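Betreff: Re: [Drenia-Liste] Sortieren der Riegel, wie macht ihr das?

Liebe Liste, liebe Kalholmer,

entschuldigt, dass ich erst heute zum Schreiben komme, ich wollte Essams Frage in Ruhe beantworten und habe mir dafür am Abend extra einen Tee gekocht. Er schrieb:

> Hallo zusammen,
> wir haben beim Umzug des Lagers 273 Riegel aus dem alten Regal geholt,
> rote und dunkelgrüne kreuz und quer. Bisher lagen sie in Pappkartons,
> die unten schon durchgeweicht sind. Wie bewahrt ihr eure auf?
> Nach Farbe getrennt oder gemischt? Und lohnt sich Metall als Kiste?
> Viele Grüße
> Essam Ouali

Lieber Essam, erst einmal Respekt, dass du sie überhaupt alle gezählt hast! Bei uns waren es bei der letzten Durchsicht 323, und ich gebe zu, dass ich zwischendurch einmal von vorn anfangen musste, weil das Telefon ging.

Von den Kartons würde ich mich an deiner Stelle sofort trennen. Wir haben im Juli auf offene graue Metallkisten umgestellt, mit hohen, schrägen Wänden, und ich möchte sie nicht mehr hergeben. Man kommt von oben gut hinein, auch wenn nur noch wenige Riegel drinliegen, und auswischen lassen sie sich auch (bei Pappe habe ich das nie geschafft, ihr vermutlich auch nicht). Frau Šimko hatte anfangs Sorge, dass es beim Einlegen zu sehr scheppert. Ein bisschen scheppert es schon, aber man gewöhnt sich daran.

In der Kiste vorne am Arbeitsplatz lassen wir Rot und Dunkelgrün zusammen, dort liegen immer nur ein paar Stück, hier drei von jeder Farbe: 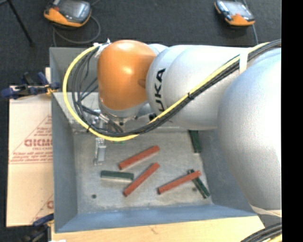

Zum Einräumen im Regal

Im Regal selbst halten wir es anders, da kommt jede Farbe in ihre eigene Kiste. Rot steht links, Dunkelgrün rechts, und auf jeder Kiste klebt vorne ein Zettel mit der Stückzahl. Wer etwas herausnimmt, streicht die alte Zahl durch und schreibt die neue darunter. Das klingt umständlich, hat uns aber schon manche Sucherei erspart. Stapelt die Kisten bitte höchstens zu zweit, unsere sind voll doch recht schwer, und mein Rücken erinnert sich noch an den Versuch mit drei.

Falls du Metallkisten suchst: Wir haben unsere über Coltlow bekommen, die Lieferung hat sechs Tage gedauert. Zwei hätte ich im Moment sogar übrig, die könnte ich dir nach Kalholm mitbringen, wenn ich das nächste Mal ohnehin hinüberfahre. Gib mir einfach kurz Bescheid, am besten abends nach sieben.

Was mich noch interessieren würde, auch von den anderen hier: Legt ihr die Riegel alle in dieselbe Richtung oder einfach so, wie sie kommen?

Herzliche Grüße in die Runde und gutes Einräumen
Marlies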